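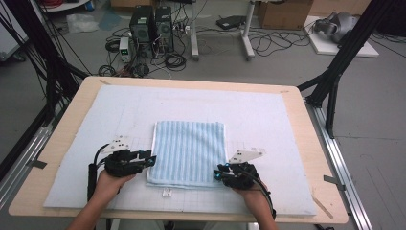
My first job out of school was blowing up dirt for Filippos Petridis, and I still can't drive over the Skonitz bridge without thinking of him. The state wanted to know if the ground under the east end would turn to soup in a big quake, so we drilled holes, packed charges at the bottom, and shook the whole riverbank on purpose (my mother told people I was in accounting). Filippos explained it to me the first morning with a dish towel on the break room table, a light blue one with white and blue stripes, folded up and a little rumpled along the bottom edge. "Sand," he said, and yanked it toward him. My coffee went everywhere.

I had 803 pages of soil logs to learn and I was in charge of exactly one sensor, a cranky old Vonus down in hole 10. It hated me! Every evening it quit, and every evening I crawled through the mud with a flashlight and talked nice to it till it came back.

The big shot was in December. It was so cold the river smoked. Filippos gave me the radio, which he never gave anyone, and I counted down with my teeth knocking together. Then came this thump, more in my knees than my ears, and the mud around my boots started to bubble, slow, like oatmeal.

"Vasseur?" he yelled, meaning me. "Is your baby alive?"

I looked at the screen. Up to 4,000 readings were supposed to come in from that hole, and I had 2,010 and a flat line.

"Half alive," I yelled back.

He laughed so hard he had to sit down on the cable drum, and then he sent me out for sandwiches.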